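Hundside workshop gallery – the tape arm

Posted Wednesday, October 30, 2019

Hi all! I promised a proper gallery page for the arm build and then let it slide all summer, so I'm catching up. If you're new, this is the project Gwilym Nicholas and I have been putting together in the shared workshop at Hundside, on the big table by the back wall. We call it Vuvby. There was going to be a clever meaning behind the letters but we never got around to inventing one.

The goal is pretty modest. We want the arm to pick small stuff up off the table and put it in a box, over and over, without one of us hovering next to the off switch. Rolls of tape, glue sticks, the odd screwdriver. I have spent an embarrassing number of evenings on this, and my log says we're at 547 tries since July (I only started writing them down in July, so the real number is worse).

The rail went on before anything else, and it ate up most of a month. Gwilym wanted it bolted to the table and I wanted to be able to take it off again, so we argued, and then we did it his way – he was right, the thing needs to stay put when the arm swings out to the side. The holes in it have been great for hanging extra bits on. The plate with the tripod standing behind it took 11 trips to the drill press, mostly my fault, I kept measuring from the wrong edge.

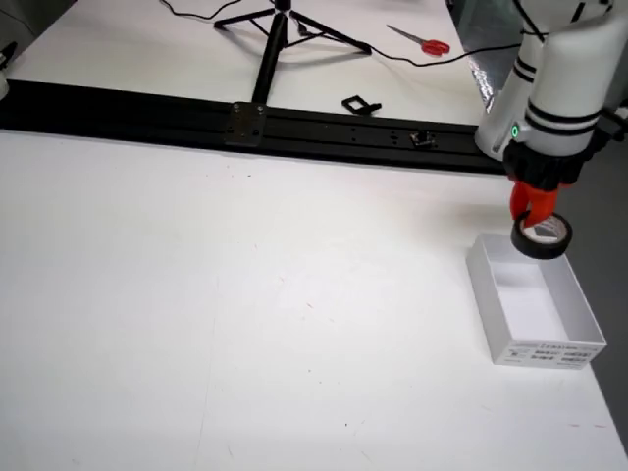

Tape is my favorite thing to practice with and also the thing that makes me want to take up knitting. A roll looks easy, it's round and it's light, but there are a bunch of ways to grab it and most of them are bad. Squeeze it across the outside and it likes to pop out and go wandering across the floor. What I've settled on for now is one finger down through the hole and the other on the outside, so it gets pinched by the rim. It hangs at a tilt that way, with the black tape over on one side and the pale core showing, and that tilt matters once you're trying to lower it into a long, narrow box. Come in too far over and it'll catch on a wall. I've been aiming for the far end of the box, which leaves space for a second roll up front if we ever get that cocky. The orange fingers are the third shape we've tried, by the way, and I love the taper on these. The old ones were basically two paddles.

Still on the list: tidy the cables (I know, I know), put marks on the table so the box goes back in the same spot every time, and slow down the last bit of the drop. Eluned Bellis has offered to go through my code with me and I'm a little scared of what she'll find. There are 3670 lines of it now and I'd guess some 2000 could go. She's already found a whole section that did nothing except wait.

If you want to try running it yourself, come by on an open evening. Bring something small that you don't mind getting dropped. Next batch of pictures will be the glue sticks, plus the new box Gwilym is making if he finishes it – he's on his second set of drawings.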